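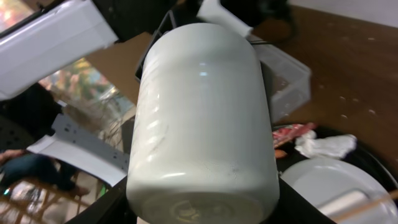

Fig. 1 – Pot cylindrique blanc à épaules arrondies, marquage en relief sur le côté.

Module Conservation des denrées sèches – Séance 4
Activité de l'eau, isothermes de sorption et choix du contenant
Version du 1er avril 2025

1. Rappels

L'activité de l'eau (aw) est le rapport entre la pression de vapeur d'eau à la surface du produit et la pression de vapeur saturante de l'eau pure à la même température. Grandeur sans dimension, comprise entre 0 et 1. À l'équilibre, aw est égale à l'humidité relative de l'air en contact avec le produit, divisée par 100.

Ne pas confondre avec la teneur en eau, exprimée en grammes d'eau pour 100 g de matière sèche (base sèche) ou de matière totale (base humide). Deux produits de même teneur en eau peuvent avoir des aw très différentes. Dans la suite du cours, la base sèche est utilisée partout sauf mention contraire.

Conversion : X = H / (1 – H), avec X en base sèche et H en base humide, toutes deux en fraction massique.

2. Isotherme de sorption

Courbe reliant X à aw, à température fixée. Pour les céréales, allure sigmoïde. On distingue :
– zone I : eau fortement liée, monocouche ;
– zone II : multicouches, partie quasi linéaire ;
– zone III : eau condensée dans les pores, solvant disponible.

La désorption donne une courbe située au-dessus de l'adsorption (hystérésis). Toujours préciser le sens de parcours dans un compte rendu. Modèles usuels : BET jusqu'à aw = 0,5 au plus, GAB au-delà.

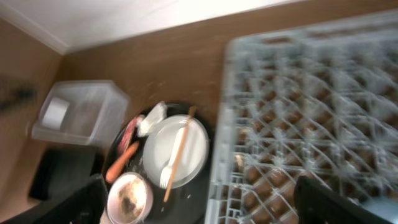 Fig. 2 – Plateau rond noir avec assiette blanche ; à gauche, bac en plastique translucide.

3. Transfert de vapeur à travers l'emballage

En régime permanent, le flux de vapeur s'écrit :

J = P · A · (pe – pi) / e

P : perméabilité du matériau ; A : surface d'échange ; pe et pi : pressions partielles extérieure et intérieure ; e : épaisseur de paroi.

L'expression ne vaut que pour la paroi. Dans un contenant rigide, la fermeture peut représenter l'essentiel des échanges : un couvercle simplement posé équivaut, du point de vue du calcul, à une ouverture de section faible mais non nulle. Le polyéthylène et le polypropylène sont de bonnes barrières à la vapeur d'eau et de médiocres barrières à l'oxygène. Pour un produit riche en lipides (riz complet, farine intégrale), le second point est limitant.

4. Données du TP

Lot de riz blanc Plelasside, masse initiale 163 g par échantillon. Enceinte Fludel réglée à 59 % d'humidité relative. Durée d'exposition : 57 heures. Les pesées se font contenant fermé, tare déduite. Les échantillons du site de Wodville sont traités séparément – leur histoire thermique n'est pas connue.

Critère d'équilibre : variation de masse inférieure à la résolution de la balance entre deux pesées successives. Si le critère n'est pas atteint en fin d'exposition, reporter la dernière valeur et le signaler.
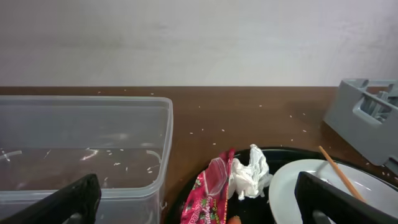
Fig. 3 – Grains de riz au fond d'un bac transparent et sur la table.

5. Sources d'erreur

Perte de matière lors des transvasements : elle est comptée à tort comme une désorption. Gradient d'humidité dans les couches épaisses. Électricité statique sur les parois en plastique, qui retient les fines. Étalonnage du capteur d'humidité antérieur à la dernière campagne de juillet.

6. Travail demandé

Calculer l'aw d'équilibre visée dans l'enceinte. Placer le point expérimental sur l'isotherme fournie en annexe B et indiquer la zone. Discuter l'écart éventuel avec la valeur GAB – une demi-page suffit.

Lecture complémentaire : polycopié Siliņa, chapitre 4, sections sur l'hystérésis et la chaleur isostérique.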